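Plomstead: bimanual pick-into-bin data, second release

Hi! This is the README for the Plomstead set, the one we kept promising people at the September meetup and then kept not finishing. I'm Rocío Ccori, I did most of the recording and nearly all of the relabeling, so if a label is weird it's probably my fault and you should write to me first.

What's in here

There are 222 episodes of a two-arm setup putting small retail items into a clear bin, all teleoperated, all on the same table. Each episode folder has the head camera video, joint positions for both arms, gripper commands, and a little text file with the instruction the operator was given. The instructions are plain sentences like "put the box in with the card" and they were typed by whoever was standing closest, so expect typos. I left the typos in on purpose. People type like that.

We recorded with 2 operators, me and Chaiwat Nakpan. The operator is in the metadata under "op" because it really does matter: Chaiwat is left-handed and reaches for things with the left arm way more than I do, and a policy trained only on his episodes is noticeably lefty too (we tried it, it's kind of charming).

Why we made it

The method we wanted to test is what Luzius Hämmerli calls late arm choice. Most of the bimanual policies we'd played with decide which arm goes for an object very early, more or less at the first step, and then they're stuck with it even when the other arm would have had the easier grasp. Luzius's idea was to let the policy predict a short chunk of motion for both arms, score the two, and only commit once one of the scores pulls ahead. Until then both arms just drift a little toward the middle of the table. It looks indecisive on video! But it saves a lot of awkward across-the-body reaching.

To test that you need layouts where the choice isn't obvious, so we put stuff near the middle and let the bin be in the way of one arm or the other. Small items are good for this. A bottle tips over, a slim box can be pinched from two sides and only one of them is nice, and blister cards are shiny and flat and generally a pain.
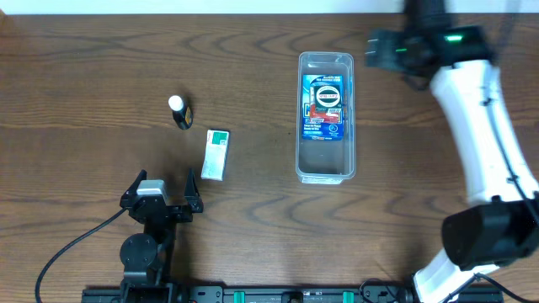 A layout with the bottle and the slim box still on the table and the blister pack in the bin.

The two arms don't match, as you'll spot right away. The black one is on the left and the white one is on the right, and they share one rail along the front of the table. Their joint limits are different, their grippers close at different speeds, and the policy has to live with that. I've had a couple of people ask if they should mirror the episodes to double the data. Please don't, or at least don't without remapping the joints, because a mirrored left reach is something the right arm may not be able to do at all.

How the data is split

The train folder has everything except the 18 held-out layouts, which sit in a folder called "hold". We picked the held-out ones by hand before training anything, and we went for layouts where Chaiwat and I disagreed about which arm to use. So they're harder than average and your numbers on them will look worse than your numbers on a random split. That's fine, ours did too.

If you want a random split instead, there's a script called resplit in the tools folder. It takes a seed and writes a new index file and doesn't touch the videos.

What we found so far

Late arm choice helped most when the target was close to the bin. When the object is way off to one side, both methods pick the same arm and there's nothing to gain. The part I didn't expect is that it also cut down on arm-to-arm bumps. I'd assumed that keeping both arms in play for longer would mean more collisions, and Leidy Bermúdez had even padded the grippers for the first test day. We took the padding off again after lunch.

Where it still falls over: two targets in one instruction. If you ask for the bottle and the box, the scores for the second object sometimes settle while the first arm is still busy, and then the free arm waits around for no reason. Leidy has a branch that rescores after each release. It isn't merged yet and I wouldn't build on it.

We compared against the Rirnance baseline with its default settings. I know the defaults aren't great for unmatched arms. If somebody has a tuned config I'd love to run it and put the result here.

Known problems

The gripper command for the white arm lags the video a bit in the earlier episodes. There's a field called "lag_fixed" and if it says no, shift the commands forward using the offset in the same file.

Wood grain. Our table has a very busy grain with dark loops in it, and a policy trained on raw images can latch onto it. We use color jitter and random crops and that took care of most of it, but if your model does great here and then acts lost on a plain table, that's the first thing I'd look at.

Clear plastic. The depth estimates on the bin are junk, basically. You get the rim and then a hole. We stopped using depth after the first week and I've left it out of the release to keep the download small.

Small print on the packaging can't be read at this resolution, so don't plan on any text-reading tasks.

Loading it

Unpack everything into one folder, keep the folder names as they are, and run the check script in tools. It prints one line per broken episode and nothing at all if you're good. Python only, no compiled bits. Sheena Matheson wrote a loader for the Skulline training code too, and it lives in the same place with its own notes.

Questions, bugs and better baselines all go in the issue tracker. Please include the episode name and the "op" value when you write, it saves me a round of digging.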